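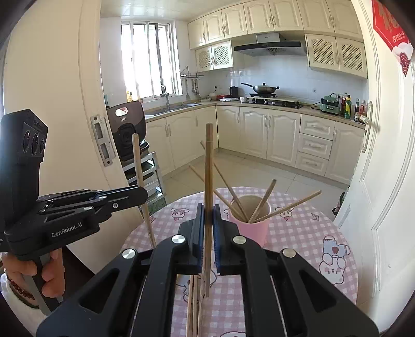
Light brown wooden chopsticks.

How I Clean and Oil My Wooden Kitchen Stuff

April 25, 2019

I get asked about this more than anything else on the blog, so I'm finally writing it all down in one place. If you have chopsticks, spoons, spatulas or a cutting board that feel rough, look chalky or smell a little like last month's garlic, you can nearly always bring them back in an afternoon. Most of that afternoon is waiting, so put some music on!

I started doing this properly after we moved to Flurstead, where the tap water is so hard it leaves a crust on the kettle. Everything wooden I owned went gray and fuzzy by December. I threw out a spoon I'd had since college and I still feel bad about it, because all it needed was some sandpaper and oil.

What you'll need

Food grade mineral oil (the drugstore kind is fine)
Fine sandpaper, 220 grit and 320 grit
Dish soap and a soft sponge
Half a lemon and some coarse salt
A couple of old cotton T-shirts cut into rags
A wire rack, or anything that lets air get underneath

You can use a board cream with beeswax in it too. I buy the Stillell one when I'm feeling fancy. It smells lovely and it does leave a nicer surface on boards, but for small things like chopsticks I can't tell the difference once they've been washed a few times.

Please skip olive oil and regular vegetable oil. They can go rancid in the wood, and you will smell it every time you open the drawer.

Step 1: Check for finish

Look at what you've got before you start scrubbing. If a piece is shiny and water beads up on it, it's probably lacquered or varnished, and oil will just sit on top and get sticky. Wash those gently and leave them alone. If the lacquer is flaking off near the eating end, I'd let that pair go. Bare wood feels a bit dry in your fingers and soaks up a drop of water after a minute or so. That's the wood we want.

Toss anything with a deep crack, too, or give it to the garden. My old split chopsticks hold up the pea shoots.

Step 2: Wash

Warm water, a little soap, quick scrub along the grain, rinse. Don't leave anything soaking in the sink (I know, I know, I used to do it as well). For smells, sprinkle on the coarse salt and rub it around with the cut side of the lemon, give it a few minutes, then rinse again. Onion comes out pretty easily. Fish sauce may need a second go.

Step 3: Dry it all the way

This is where I used to rush. Towel everything off and then leave it on the rack overnight. Boards should stand on edge so both faces dry at the same speed - mine warped into a sort of rocking chair the year I dried it flat. No oven, no hair dryer, no sunny windowsill.

Step 4: Sand

Washing raises the grain, so don't worry if things feel even rougher now than they did before. Start with the 220 and go with the grain, lightly. For round things like spoon handles and chopsticks, fold a small piece of sandpaper around the wood, pinch it and slide it up and down, turning as you go. Be gentle near the tips, since it's easy to end up with one chopstick skinnier than its partner. Then do the same with the 320 and wipe off the dust with a barely damp rag. Let that dry too.

Do this outside or over newspaper. The dust gets everywhere and it is weirdly hard to get out of a toaster.

Step 5: Oil

Pour a little oil on a rag and rub it in until the wood goes darker and looks wet all over. Don't forget the ends, they drink up the most. Leave it for roughly 6 hours, then wipe off whatever is still sitting on the surface. If there are dry patches, do another coat. Really thirsty boards take 2 or even more the first time around.

After the last coat, buff with a clean rag until nothing comes off on your hand. Then it's ready to use.

How often?

I oil boards every month or so and the small stuff whenever it starts to look pale. Chopsticks get washed so much that mine are usually the first to need it, so I just do a handful whenever the oil is already out.

Some questions from the comments

Can these go in the dishwasher? I wouldn't. The heat dries them out and the detergent is rough on them, and you'll be back at step 4 before you know it.

What about bamboo? Same routine, lighter sanding. It splinters if you go at it too hard.

My spoon has turmeric stains, help! Lemon and salt will fade it some. Sanding gets more of it out. The rest I've learned to live with, and my Baysal curry spoon is now a very cheerful yellow.

Is walnut oil OK? It works, and some people love it, but it's a nut oil and I have friends with allergies over for dinner a lot, so I stick with mineral.

Next up I'm going to try the same thing on a big old salad bowl I picked up at the Skarkimstead flea market. It has a ring of something dark in the bottom and I have no idea what it is yet. If you've rescued one like that, leave me a comment and tell me what you used!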